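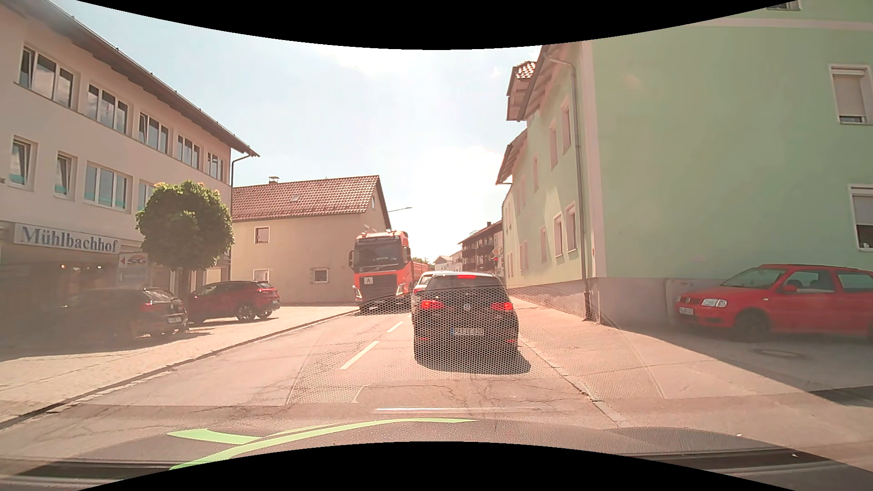 Tatsuya Tamura

这一页收的是前视单元的养护记录,带两张路上的画面。车是我们的自动驾驶测试车,项目里叫 Vainio,名字来历没人说得清,据 Kohei Hamada 讲是当时在表格里随手填的,后来表格发给了所有人,就改不动了。前视单元装在挡风玻璃后面,负责看路。我负责看它。

第一张里路左那栋米色长楼上写着 Mühlbachhof,前面是一辆深色的大众掀背车,刹车灯亮着,对向车道是一辆橙红色的沃尔沃卡车。我喜欢拿这类画面来查前视单元:有长长的屋檐,有楼角,有车道虚线,远处还有红灯。哪条该直的线弯得不讲道理,人眼比软件先看出来,虽然软件从来不承认。

先说支架。支架是 Ostex 的,说明书写得很有信心,"一次安装,无需调整"。我们到现在已经调整得相当熟练了。第一次装的时候,Haruto Takagi 把胶垫贴在了没擦干净的玻璃上,指尖油一层,胶一层,中间夹着一点车间的灰,像千层酥。车开出去不到 200 公里,仰角就慢慢往下走。最后前视单元对地面的了解,远远超过它对前车的了解。规划模块倒是很平静,它大概觉得世界就是由沥青组成的。

现在的做法是:玻璃先用异丙醇擦,换一块布再擦,晾着,谁也不许用手背去试干没干。胶垫贴上以后压住,然后让车在车间里过一夜。过夜这一条是 Glykeria Alexiou 加进规程的,她还在旁边写了一句"是整夜,不是吃完午饭"。我知道这句话是写给谁看的。

然后是螺丝。支架上那几颗小螺丝有各自的脾气,按对角顺序来,先都带上,再逐个拧到规定扭矩。扭矩扳手用完要放回零位。这一条我写在墙上,写在工具箱盖上,最后写在了扳手柄上,情况有所改善。

线束走在遮阳板后面,沿着 A 柱下去。以前它走直线,从前视单元到手套箱一步到位,又短又好看,就是每次有人翻遮阳板都会把接头带出来一点点。接头这东西最可恨的地方在于它不彻底断。彻底断了会报警,松一半只会让画面偶尔丢一帧,丢得很有教养,日志里一句话都不说。我们查了驱动,查了交换机,查了存储,Kohei 还重写了一遍缓冲,写得很漂亮,现在也还在用,只是跟那个毛病毫无关系。后来改成留一段松弛,在支点处加一个扎带固定,扎带头朝外剪平。剪不平的那个头在我手背上留了一道纪念。
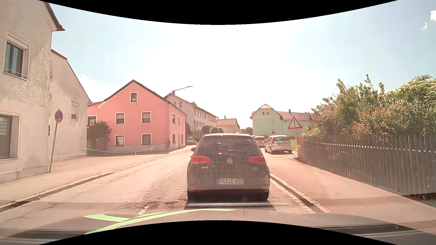 标定用的是 Flomell,一套很固执的软件。它要一块标定板,要板子在不同距离、不同倾角下各待一会儿,还要光线均匀。我们的车间光线均不均匀取决于大门开着还是关着,而大门开着还是关着取决于送货的人。Flomell 的默认设置是收够 400 张才肯开始算,之前它只给你看一个进度条。举板子的人通常是 Haruto。他举到后半程手会抖,软件便提示"检测到运动模糊,请保持静止",措辞礼貌,语气很难受。

算出来的残差如果太好看,我会重做一遍。上一次特别好看的那回,是因为板子几乎一直待在画面正中,边缘一张都没有。中间标得像教科书,两边像哈哈镜。Kiyoshi Shibata 看了一眼结果就问:"车只往前看正中间吗?"他平时话不多,所以这句我记到现在。

外参是另一回事。车要停在平地上,胎压要对,后备厢里不能有东西。这几条里最难的是后备厢。十一月那次外参怎么算都偏,俯仰角每回差得一模一样,准得让人起疑。后来打开后备厢,里面是整套冬胎,有人替自己的私家车暂存的。把轮胎搬走,角度就回来了。轮胎的主人至今没有出来认领这个误差,不过轮胎倒是很快被领走了。

跑完标定不能直接信。先在院子里慢速绕,看投影出来的车道线跟地上画的贴不贴;再上路跟一段车,找有路缘、有屋檐的老街,越旧越好。新路太平,什么问题都显不出来。路面一有裂缝和补丁,支架有没有松,画面自己会抖给你看。跟车时看前车的检测框,框应该贴着车身走,如果它总往一侧探头探脑,就回车间,把前面讲的从头再来一遍。

有一阵子检测框确实总往右探头。我怀疑支架,怀疑外参,怀疑胎压,最后怀疑自己。Glykeria 把时间戳打出来一看,前视单元的时钟跟车上主机对不齐,转弯的时候差得最明显,直道上装得像个好人。问题在于换过一次电源之后,时间同步服务没有随车启动。现在它写进了开机自检,不同步就不让记录,屏幕上出一行红字。大家都讨厌这行红字,这说明它位置放对了。

日常保养倒是没什么可讲的。每天出车前擦玻璃,里外都擦,外面归雨刮管的那一片要另外看一眼雨刮片。刮片老了会留下细细的弧线,早上看不见,傍晚太阳一低全都亮起来。镜头本身尽量不碰,有灰用气吹,气吹不掉再用镜头纸,袖子不算镜头纸。每周摸一次接头,看一次扎带,把扭矩再过一遍。外壳温度也记一下,夏天停在外面,仪表台上的热气直往上烘,前视单元会自己降帧率,降完也不打招呼。

Banstead 的同事来看过一次,他们那边也有一台,保养周期写的是 1,000 公里。我们写的也是这个数,实际将近 400 公里就会有人坐不住,先去拧一遍螺丝。这个人有时候是我。Kohei 认为频繁去拧本身就是一种损伤,他有数据,我有扳手,目前谁也没说服谁,规程那一栏暂时空着。

下一次要动的是遮阳板那侧的线束护套,旧的已经磨毛了。新护套到货了,尺寸小了一号,正在跟供应商写信。等对的那一件到了再补照片。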